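Handout 5: Glassware and the Table Surface
Dining Room Service, Unit 2
Skellon Hospitality Program, Room 534

Read this before the practical. The worksheet at the back of the Unit 2 packet goes with it, and you will need your own polishing cloth.

Parts of a tumbler

A tumbler has no stem and no foot. For service we name three parts: the rim, the wall and the base. The rim is where the guest drinks, so it gets checked first and touched least. The wall may be straight or tapered. A tapered wall is narrower at the bottom, and on most stock it gets thicker on the way down. The base carries much of the weight — on a heavy tumbler it can be thick enough to act like a weak lens and bend whatever is under it.

Checking from above

Look straight down into the glass. A sound rim shows as an even circle. A chip breaks the circle or throws a small hard sparkle in one spot. Then look past the rim to the base. Because the wall tapers, you get rings inside rings, and a smear of detergent will cross them at an angle. Glare off the inner wall is normal. Turn the glass a quarter turn and look again: glare stays put, a smear goes with the glass.

Color from the table comes through clear glass. On bare wood the base can look brown or gray and still be clean. If in doubt, check it over a white napkin.

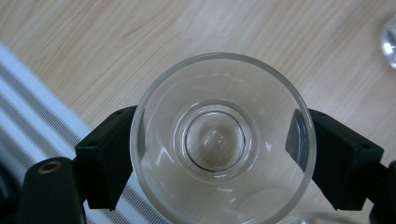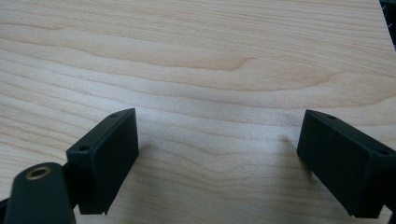
Clear tumbler from above, first picture; pale wood surface, second picture.

Notes by the course instructor, Dining Room Service
Posted 08/11/2024

Bare wood tables

Pale wood with a quiet grain is common in casual dining rooms. It is easy to set, but it shows rings. Wipe along the grain, never in circles, with a cloth that is damp and well wrung out. Follow with a dry cloth. Look at the surface from a low angle before you set anything on it, since a dull patch is hard to see from overhead.

Do not mistake grain for a stain. A darker curve or a pointed arch in the figure belongs to the wood. A water mark usually has a round edge and cuts across the grain lines.

Placing the glass

1. Hold the tumbler by the lower third of the wall.
2. Set it down base flat, no sliding.
3. Line it up with the tip of the dinner knife.
4. Step back and check it against the next setting.

Coasters go down first if the table has an oiled finish. Sealed tables can go without, unless the drinks are iced.

Stock for the practical

Tumblers are in the Zisel rack, 50 to a rack. Cloths are in drawer 522. Put chipped glass in the gray bin — not in the rack, and not in the trash — and write it on the breakage sheet.

Reading: Pillai packet, sections on glass and on table finishes. The section on stemware is for June.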